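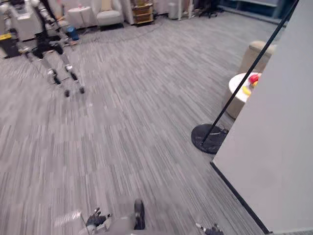 프런컴 입주자 대표회의 회의록

일시: 2025년 1월 30일
참석: Moataz Radwan(의장), Fotini Bakalis, Ruan Coetzee, Nobuhle Ngubane
불참: Jacobus Nel (위임장 제출)
기록: Nobuhle

1. 지난 회의록
수정 없이 승인. Ruan이 오타 두 군데 지적, 고쳐서 다시 올리기로.

2. 수도요금 건
공용 수도 사용량 2346톤. 작년 같은 기간보다 많음. Fotini는 지하 배관 누수를 의심, Ruan은 계량기 쪽부터 보자고 함. 한참 얘기하다 둘 다 점검하는걸로. 업체는 발스테드 설비. 출장비 별도인지 Ruan이 전화로 확인.
각 세대 관리비에 얹을지는 점검 결과 보고 결정. 그 전까지 고지서에 반영 안 함.
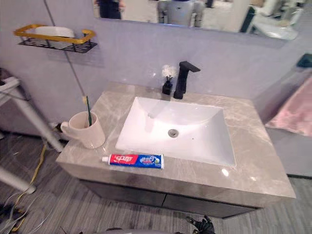 3. 세대 내 절수 안내문
초안은 Fotini가 작성. 너무 길다는 의견 많아서 한 장으로 줄임. 넣을 내용은 양치할 때 물 잠그기, 변기 물 새는지 확인하는 법, 수압 조절 밸브 위치. 양치 항목을 맨 위에 두자는 제안 있었고 반대 없음. 인쇄하면 작은 글씨가 뭉개질 수 있으니 글자 크기 조정할것. 영문판도 같이 내기로, 번역은 Moataz. 게시판이랑 엘리베이터 양쪽에 부착.

4. 206호 민원
윗층 배수 소음, 밤늦게 심하다고 함. Moataz가 양쪽 세대 다 만나봄. 윗층은 협조적. 배수관에 방음재 감는 방법 검토, 스텔마크에서 견적 받기. 비용 부담은 의견이 갈림. Ruan은 공용 배관이니 공동 부담, Fotini는 세대 안쪽 구간은 개별 부담. 규약 다시 읽어보고 다음에 재논의.

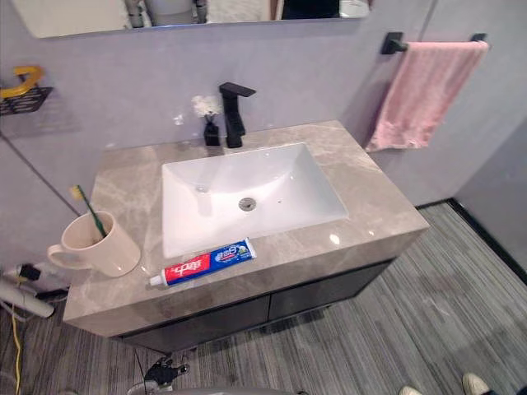

견적은 구간별로 나눠서 받는게 낫겠다는 Nobuhle 의견, 그렇게 하기로. 206호에는 진행 상황만 먼저 문자로 알림.

5. 청소 업체 계약
베카메오 계약 6월 만료. 계단 청소 상태 불만 몇건 접수됨. 갱신 여부는 보류하고 다른 곳 견적도 받아봄. Jacobus가 서면으로 갱신 찬성 의견 보내옴, 회의록에 첨부.

6. 기타
- 자전거 보관대 자물쇠 교체, 승인
- 363호 앞 복도등 깜빡임. 전구 문제인지 배선인지 모름, Ruan 확인
- 택배 보관함 비밀번호 변경함. 새 번호는 개별 안내

할 일
Ruan: 발스테드 전화, 복도등
Fotini: 안내문 수정본
Moataz: 영문 번역, 스텔마크 견적, 206호 문자
Nobuhle: 규약 해당 조항 복사해서 돌리기

다음 회의 날짜는 Jacobus 일정 확인후 공지.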